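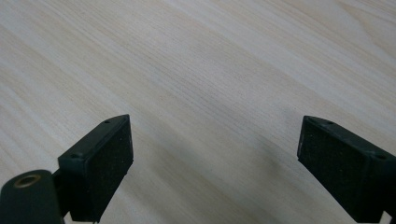

3.2 Surface material and finish

Figure 2. Light-colored wooden tabletop with fine, straight grain.

Tabletops for the study were taken from dining rooms, school workrooms and offices in Braststead. Wood tops made up the larger share of the sample, and the rest were coated board. We kept the two groups apart in the analysis because glare complaints in the earlier Limwood survey differed more between materials than between rooms.

Gloss was measured with a handheld meter at a fixed angle, at five points per top, and the median was used. Tops with a median of 25 gloss units or less were classed as matte. Readings taken along the grain were slightly higher than readings taken across it, as expected for planed and sanded wood. All values in Table 3 are therefore means of the two directions. Tops with open pores gave less stable readings, and for these the meter was lifted and set down again before each repeat.

Finish type was taken from maker records where they existed. Where they did not, a drop of solvent was applied to the underside and the response compared with the reference panels described by Turcotte. The test separates oil from lacquer well — it does less well with hard wax, and 2 tops were left unclassified for this reason.

Wear was scored on the Gevari scale, which combines scratch density, edge rounding and loss of sheen. The scale was built for lacquered tops. On oiled wood, loss of sheen is hard to tell from a dry surface that needs a new coat, so we report that item separately and leave it out of the total score.

Of the 44 wood tops, most had been cleaned with water and a mild soap. A smaller group had been treated with spray polish, and these showed higher gloss at the center than near the edges. Light level at the surface was set to 600 lux for all visual ratings, with window blinds closed and the overhead lamps on.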